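리다스홀름, 오래된 손뜨개 도안 되살리는 ‘겨울 서랍’ 프로젝트 3월 시작
프라토의 실 공방과 손잡고 사라져 가던 도안 161점을 다시 펴냅니다
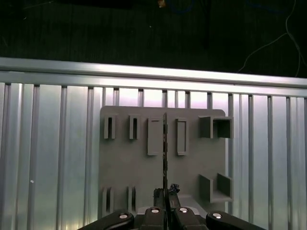 손뜨개 도안과 실을 소개해 온 리다스홀름(Ridasholm)이 오는 3월, 오래된 가정용 뜨개 도안을 모아 다시 펴내는 ‘겨울 서랍’ 프로젝트를 시작한다. 할머니의 반짇고리 밑바닥이나 이사할 때마다 따라다니던 과자 상자 속에서 누렇게 바랜 채 잠자고 있던 종이들을, 요즘 사람들이 바로 바늘을 들고 따라 할 수 있는 도안으로 옮겨 적는 일이다.

이번에 공개되는 도안은 모두 161점이다. 조끼와 양말, 벙어리장갑, 아기 모자처럼 집집마다 한 번쯤 떠 보았을 소품이 대부분이고, 식탁 모서리에 까는 작은 덮개나 찻주전자 싸개 같은 살림살이도 제법 섞여 있다. 원래의 종이에는 코 수가 빠져 있거나 “여기서부터는 앞과 같이”라는 한 줄로 소매 한 짝이 통째로 넘어가는 경우가 많았다. 편집팀은 그런 대목을 만날 때마다 직접 떠 보고, 풀고, 다시 떠 보면서 빈칸을 채웠다.

프로젝트를 이끈 엘비아 쿠에바스 편집장은 처음 이 일을 떠올린 것이 친척 집 부엌에서였다고 말한다. “서랍을 열었더니 영수증 뒷면에 연필로 그린 장갑 도안이 나왔어요. 엄지손가락 부분은 세 번이나 지우고 고쳐 그렸더라고요. 누가 얼마나 애를 써서 그 엄지를 맞췄을까 생각하니 도로 넣고 서랍을 닫을 수가 없었습니다. 그 장갑이 이번 책의 첫 도안입니다.”

도안집은 2권으로 나온다. 첫째 권에는 몸에 걸치는 것들을, 둘째 권에는 집 안에서 쓰는 것들을 담았다. 두 권 모두 서술형 설명과 기호 도안을 나란히 실어, 글로 배운 사람과 그림으로 배운 사람이 한자리에 앉아 같은 것을 뜰 수 있도록 했다. 글자는 무릎 위에 펼쳐 놓고도 읽힐 만큼 키웠고, 제본은 펼친 면이 저절로 덮이지 않는 방식을 택했다. 양손에 바늘을 쥔 채 팔꿈치로 책장을 눌러 본 분이라면 반가워하실 것이다.

도안에 맞는 실도 함께 선보인다. 이탈리아 프라토에서 작은 공방을 꾸려 가는 크리스토발 우루티아 씨가 이번 작업을 위해 울 실을 4가지 굵기로 준비했다. 색은 오래된 도안 여백에 적혀 있던 이름들을 따라 골랐다. ‘비 온 뒤 지붕’, ‘덜 익은 자두’, ‘우체부 외투’ 같은 이름을 보고 저마다 떠올리는 색이 달라서, 염색 견본을 앞에 놓고 주고받은 편지가 꽤 두툼해졌다고 한다. 우루티아 씨는 “자두 하나를 두고 그렇게 오래 이야기한 것은 처음입니다. 덕분에 저희 집 식구들은 한동안 과일을 편하게 먹지 못했지요”라고 전했다.

옛 도안의 치수를 지금의 몸에 맞추는 일은 실비아 크라이치 씨가 맡았다. 예전 종이에 적힌 ‘어른용’은 지금 기준으로는 어깨가 좁고 소매가 짧은 경우가 많아, 조끼와 스웨터는 품과 길이를 각각 따로 조절할 수 있게 다시 계산했다. 다만 무늬의 흐름만큼은 되도록 손대지 않았다. 크라이치 씨는 “왼쪽과 오른쪽의 꽈배기가 한 단 어긋난 도안이 있었는데, 고민 끝에 원래대로 두었습니다. 가지런히 맞추고 싶은 분을 위해서는 고친 단을 옆에 작게 적어 두었고요”라고 설명했다.

리다스홀름은 출간에 맞춰 이스트홀름(Jistholm)의 매장 2층에서 뜨개 모임도 연다. 모임은 매주 금요일 저녁 7시에 시작하며, 도안집을 구입하지 않아도 참여할 수 있다. 바늘과 연습용 실은 매장에서 빌려 드리고, 뜨다 만 목도리나 한 짝만 남은 양말을 들고 오셔도 좋다. 코 잡는 법부터 배우고 싶은 분은 카할 캐버나 씨가 지키는 창가 자리로 오시면 된다. 캐버나 씨는 본인도 어른이 되어 뒤늦게 뜨개를 배운 터라, 같은 질문을 몇 번 받아도 늘 반갑게 처음부터 다시 보여 준다.

집에 간직한 옛 도안이 있다면 모임에 가져와 보여 주시기를 부탁드린다. 종이는 그 자리에서 옮겨 적은 뒤 바로 돌려드리며, 다음 도안집에 실릴 경우 원하시는 이름을 함께 적어 드린다. 구겨졌거나 찻물이 들었거나 절반이 찢겨 나간 종이도 환영한다. 도안을 뜬 분에 얽힌 이야기를 알고 계시면 짧게라도 곁들여 주시면 좋겠다. 이번 도안집에도 원래 주인의 가족이 들려준 이야기가 도안 사이사이에 실려 있다.

휘틀리(Whiteley) 지점에서는 3월 한 달 동안 완성품 전시가 이어진다. 도안집에 실린 작품 가운데 장갑과 모자를 중심으로 걸어 두며, 관람객이 손으로 만져 보고 안쪽의 실 정리까지 뒤집어 볼 수 있다. 전시 관람은 무료이고 따로 예약할 필요가 없다.

도안집과 실은 리다스홀름의 두 매장에서 구입할 수 있으며, 낱장 도안은 한 장씩도 판매한다. 왼손으로 뜨는 분을 위한 안내지는 계산대에 말씀하시면 무료로 드린다.

리다스홀름 소개
리다스홀름은 손뜨개 도안집과 실, 바늘을 만들고 소개하는 작은 출판사 겸 실 가게다. 이스트홀름과 휘틀리에서 매장을 운영하며, 초보자를 위한 강좌와 수선 모임을 함께 꾸려 가고 있다.

보도 관련 문의
리다스홀름 홍보 담당 과달루페 바라하스
도안집 견본과 실 색상표가 필요하신 기자님께는 요청하시는 대로 우편으로 보내 드립니다. 금요일 모임 취재도 언제든 환영하며, 오실 때 바늘을 잡아 볼 여유까지 챙겨 오시면 더욱 좋겠습니다.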